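Section 8. Packing and labeling your boxes

This section is for customers of Skomis who pack their household things by themselves and store them in our building at Grirnitholm. If you ordered full packing service, please go directly to the section about collection. Revised 10/12/2020.

Before you start

Please have ready the following things: the boxes, the sheet of shelf labels which came with your contract letter, packing tape, paper for filling, a permanent marker, and the inventory form. The inventory form has 11 lines on each page. If you need more pages, copy the last one and write the page number by hand in the top corner.

Read first the list of goods which we cannot accept (printed on the back of the contract letter). It is much easier to take out a gas cartridge or an open bottle of cleaning liquid now than when the box is already on the truck.

Preparing the box

1. Fold the bottom flaps, the short ones first and then the long ones. Do not weave the flaps one under another without tape. A bottom closed in this way can open when the box is lifted.

2. Close the middle seam of the bottom with two strips of tape. Each strip must continue up the outside wall for the width of a hand.

3. Turn the box and press on the bottom from the inside with a flat hand. If the seam moves, add one more strip across.

4. You may also put tape on the inner walls. It is not required for new boxes. For a used box it is a good idea, especially at the corners, where the cardboard has become soft.

Note: You can use boxes which you have at home already, if they are clean and have four complete corners. We do not accept boxes from fruit or fish shops because of the smell and the insects.

Filling the box

5. Place a layer of crumpled paper at the bottom, then the heavy things, then the light ones. Books should stand on their spine or lie flat. They should not lean.

6. Fill the empty places with paper or with small textiles. Shake the box a little. When you hear something moving, there is still too much empty space.

7. Stop when you can lift the box comfortably by yourself. If you cannot, take something out, also when the box still has space at the top.

Caution: Do not pack liquids together with paper or textiles, even if the bottle was never opened.
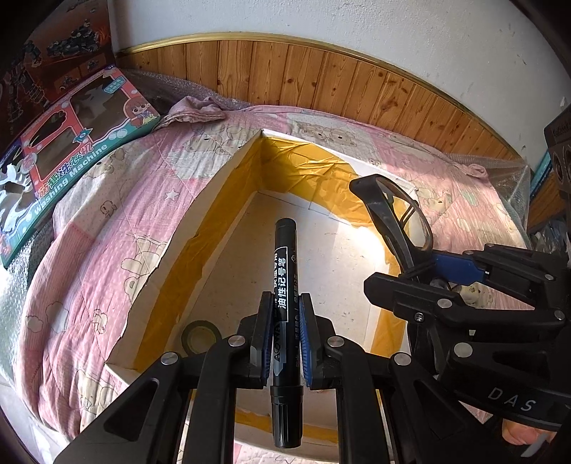 For the labeling you need a marker which stays on cardboard for many months. Our Grirnitholm building is not heated, and in some weeks the air is damp enough that ink from a school marker becomes pale or runs down. Please use an oil-based or another permanent one. It does not need to be from us or from any certain brand, but look at the barrel before you write. The black AOWA marker in the picture has it printed in Chinese, 油性记号笔, and this means oil-based marker pen. On other markers you will find the word "permanent" or "waterproof". If nothing is printed, write a line on a spare piece of cardboard, wait until it is dry, and rub it with a damp finger.

Writing the label

8. Take one shelf label for each box. The label has your customer number already on it. Write only the box number and the name of the room, for example "4, kitchen".

9. Stick the label on a short side of the box, in the upper half. Our shelves are deep, and from the passage only the short side can be seen.

10. Write the box number a second time with the marker, directly on the cardboard, on the opposite short side. If the label is lost, we can still find the box.

11. Enter the box in the inventory form with the same number. Short words are enough: "winter coats", "plates, blue set".

Caution: Do not write on tape. The surface is too smooth and the writing can be wiped off with a sleeve. Do not write the value of the contents on the outside.

Note: If you made a mistake on a label, do not stick a second one over it. Cross out the wrong number with one line and write the correct one next to it, on the form also.

Closing the box

12. Let the box stay open until you have checked the form. Then close the top in the same manner as the bottom, with two strips.

13. Stack the boxes not higher than your hip, with the heavy ones below, and leave a free way to the door.

Customers with a Tzavaras cabinet

The Tzavaras cabinet is a lockable unit and it takes only boxes of the small size. The labels for it are green and begin with the number 157. Please do not mix them with the white labels. Boxes with the wrong color of label will go to the open shelves, and to move them later there is a fee according to the price list.

Customers who deliver to Bastmont

Our Bastmont desk accepts boxes on working days, but nothing is stored there overnight. Boxes which arrive after the last truck must be taken home again. In May the desk is closed for the yearly stock check, and all deliveries go to Grirnitholm directly. The form must be handed over together with the boxes, signed at the bottom of every page. Keep the pink copy at home and not in one of the boxes.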